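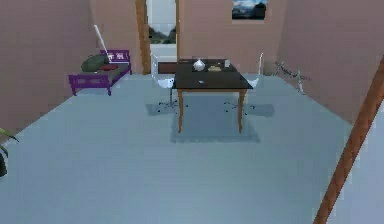
**Quanto tempo a parafina leva para derreter na primeira vez?**

Na Seveo, 60 minutos com a tampa fechada, partindo dos blocos inteiros. Nas vezes seguintes costuma ser mais rápido, mas eu deixo o mesmo tempo e vou fazer outra coisa.

## 4. Primeiro banho de parafina nas mãos

Escrevi esta parte depois de montar a minha Seveo com o Washington Moura no telefone (ele usa a dele há anos no salão, em Assunção, e tem uma paciência enorme comigo!). Se você já fez a limpeza da cuba da seção 3, pode seguir daqui.

1. Confira se a cuba está completamente seca por dentro. Passe um pano de algodão nos cantos e embaixo da grade.
2. Encaixe a grade plástica no fundo até ouvir o clique. Se a sua veio sem, peça pelo código 2.451, é barata e chega logo.
3. Coloque 2 blocos de parafina, deitados, e feche a tampa.
4. Ligue na tomada e gire o botão para **Derreter**. A luz vermelha acende.
5. Passado o tempo, gire para **Manter** e espere a luz ficar verde. Eu sei que dá vontade de enfiar a mão assim que vê tudo líquido, mas espere!
6. Tire anéis e pulseiras, lave as mãos e seque bem, inclusive entre os dedos.
7. Pingue um pouquinho de parafina na parte de dentro do punho, com a espátula. Se incomodar, desligue e teste de novo mais tarde.
8. Mergulhe a mão com os dedos levemente abertos, tire, deixe a camada ficar opaca e repita até formar uma luva grossinha.
9. Vista o saquinho plástico e depois a luva de tecido. Fique assim até esfriar, de preferência com uma musiquinha.
10. Puxe a parafina a partir do punho. Sai quase inteira, uma delícia!

> **Cuidado:** nunca use com cortes, micose, queimadura ou pele irritada. Quem tem diabetes, má circulação ou pouca sensibilidade nas mãos deve falar antes com o médico. E nada de criança perto da cuba ligada.

> **Cuidado:** água e parafina quente não combinam, espirra mesmo. Mão molhada, nem pensar.

**Nota sobre o creme.** Eu passo uma camada fina do hidratante Kutine antes do passo 8. A Kamala Reddy prefere passar só depois de retirar tudo, e a mão dela fica ótima também, então vá pelo seu gosto. Só não exagere na quantidade, senão a primeira camada escorrega.

**Nota sobre reaproveitar.** A parafina que saiu da mão vai para o lixo, nunca de volta para a cuba e muito menos para o ralo. O que ficou na cuba, se só você usa, eu troco a cada 21 banhos, ou antes, se escurecer ou mudar de cheiro.

Para guardar, desligue, tire da tomada e deixe endurecer com a tampa aberta. Só carregue o aparelho depois disso. Para os pés, siga para a seção 5, que usa a grade maior.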